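About us

Open days at Bavico

Bavico is a small teaching workshop for anyone who wants to learn how robots pick things up. We have two rooms, a kitchen with a temperamental kettle, and a course that runs over twelve weeks with evening sessions for people who have jobs to go to. Most of our learners arrive with no background in engineering at all. Some have been bakers, bus drivers, carers, one was a piano tuner, and they have all been let loose on the same tools from the first evening.

We started because Teodoro Figueroa and Sorin Olteanu were tired of watching demonstrations from behind a rope. You know the sort of thing: a machine does something marvellous on a stage, everybody claps, and you go home no wiser about how it was taught to do it. Teodoro wanted a place where visitors could put their own hands on the kit. Sorin wanted a place where they could ask the awkward questions afterwards (he loves those, bring plenty).

So we hold open days, 4 of them a year, and they have grown into the best part of what we do. The one on February 15, 2024 was our busiest yet, with 209 people through the door between ten in the morning and closing time. We ran out of biscuits before lunch and name badges soon after!

The heart of an open day is the hand-held gripper. A learner holds it and squeezes, the fingers close on something, and the recording of that movement can later be used to teach a robot arm. It sounds simple and it is simple to begin with, and then you try to lift a soft packet by its sides and find yourself holding your breath. We love that moment. You can watch people stop thinking about robots and start thinking about their own fingers, how hard they press, how they tilt a thing before they lift it, all the stuff we learned as toddlers and forgot we ever learned.

We like to work with things from ordinary homes, on ordinary tables. Metal blocks on a clean bench are fine for the first ten minutes, but a flowery tablecloth with a fan at the back and a few jars standing about is much closer to the places where helpful robots would have to cope. A pack of wet wipes is a great thing to start on. It gives a little when you grip it, and it still has enough shape to be held upright.
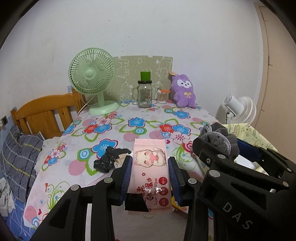 Nika wrote to us after her first visit that she had expected to spend the day looking at screens, and that "holding something squashy without crushing it was far harder than I thought, and I went home and practised with the kitchen tongs". She also asked if we could do more with cloth and clothing. We can, and we have: there is now a folding table at every open day, and it is chaos, and we are very fond of it.

What happens on the day

Doors open at ten. There is a short welcome, then you are free to wander. The gripping tables are in the front room and each has a learner from the current course sitting at it, so the person showing you what to do was probably a beginner a few months ago. In the back room Sorin runs Cletero, our little program for playing back a recorded movement slowly enough to see where it went wrong. If you have made a recording yourself you can sit with him and look at your own. He will be kind about it.

At two o'clock Teodoro gives his talk on failed grasps. He keeps a collection of them, 958 at the last update, sorted by what went wrong: too high, too fast, wrong side, let go early. It is the talk people ask us about most, and children find it extremely funny.

The Vieira room

Our front room is named after Vieira, the old hardware shop that used to be here. We kept the wooden counter and the drawers, which now hold spare grip pads, screws and a great deal of tape. Former customers still come in looking for hinges, and a couple of them have stayed for the demonstration and signed up for the course.

Coming to see us

Open days are free and you don't need to book, though groups of more than ten should drop us a line so that we can find chairs. Children are welcome with an adult. Both rooms are on the ground floor and there is a quiet hour from four o'clock, with fewer people and the music off.

Schools can ask for a visit of their own. We pack two grippers and a box of household bits into the car, and a class can have a proper go within a single lesson.

The next course begins in September. The fee is £630, which covers all twelve weeks and the use of the tools, and it can be paid monthly. Come to an open day first if you can and try a gripper for yourself. Teodoro looks after the sign-up sheet, on the counter next to the kettle.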